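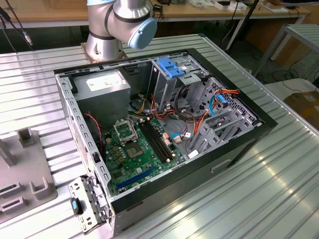
Inspection Checklist: Automated Desktop Teardown, Bench Work

Home | Sites | Safety | Forms | Contact
Print this page | E-mail this page
Reading time: 2 minutes

Site: Castisholm
Inspector: Lamisi Sulemana
Period: October

1. Arm base fixed to bench. Satisfactory.

2. Side panel off before the unit is placed in reach of the arm. Satisfactory. Staff continue to open cases by hand.

3. Power cord removed and unit discharged. Satisfactory. Entered in the log for all 14 units sampled.

4. Floor cables clear of the walking route. Action required. Cables under the shelving are to be tied back before the next shift.

5. Stop button tested at start of shift. Satisfactory.

6. Job rotation. Partly met. Technicians who formerly removed parts by hand now spend most of the shift watching the arm and clearing faults. Rotation to the sorting line is set at 200 minutes and was exceeded on two shifts.

7. Power supply stays closed. Satisfactory. Staff are reminded that the housing is not to be opened at this bench, whether by hand or by the arm. 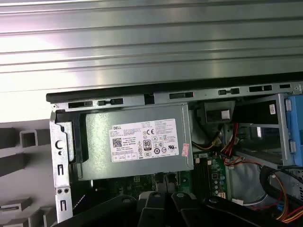
Tetteh Abugri: My wrists are better than they were last year, and I would not go back to the old way. Watching is tiring in a different manner, however, and I ask that the rotation be kept to even when the line is short.

Inspector's response: Accepted. Item 6 remains open. The shift lead will record each rotation on Form 332, and the item will be reviewed at the next inspection.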